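Fast Charging and the Slow Decline of the Phone Battery

Charging speed has become one of the easiest numbers to print on a phone box. Battery life over several years is harder to print, and most makers leave it to a line in the support pages. The Illutton Skoramus is an exception. Its settings menu lists the cycle count, the present capacity and the highest temperature reached during the last charge, and that makes it a useful phone for looking at what fast charging does.

A cycle is one full battery's worth of charge, however it is spread out. Two top-ups of 50 percent make one cycle. Lithium-ion cells lose capacity with each one, and they also lose it with age, even when the phone sits in a drawer. The usual design target is 80 percent of original capacity after 500 cycles. Some newer cells are rated well beyond that.

Anikó Szilágyi runs the battery bench at Kovács, a repair and testing firm that buys used phones in bulk. Her group read the logs of 1569 handsets returned for trade-in and found 508 below the 80 percent mark. The low group had one trait in common more often than any other: long periods at full charge while warm.

"Wattage by itself was a weak predictor," Szilágyi says. "Temperature above 40 degrees Celsius combined with a full cell was a strong one. A phone can get there on a slow charger if it's under a pillow."

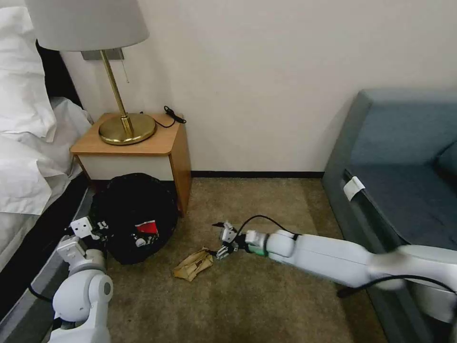 Does a slower charger make a battery last longer?

It helps a little, mainly by keeping the cell cooler, but stopping the charge at 80 percent has a larger effect on most phones.

The reason lies in how the charge is delivered. A fast charger holds its peak power only while the cell is fairly empty. Past the halfway point the phone asks for less current, and the last stretch takes nearly as long on a fast adapter as on an ordinary one. Most of the chemical wear happens in that last stretch, where cell voltage is highest.

Natex, which supplies the charging controller in the Skoramus, splits the cell into two halves and charges them side by side. Each half sees half the current. Inger Hjaltested, a power engineer at the company, says the layout also spreads heat across more of the back panel. The cost is space — two cells need extra wiring and a second protection circuit, so total capacity drops by 3 percent in the same housing.

The charge limit on the Skoramus is off by default. It sits under Battery, then Protection, and can be set in steps of five percent.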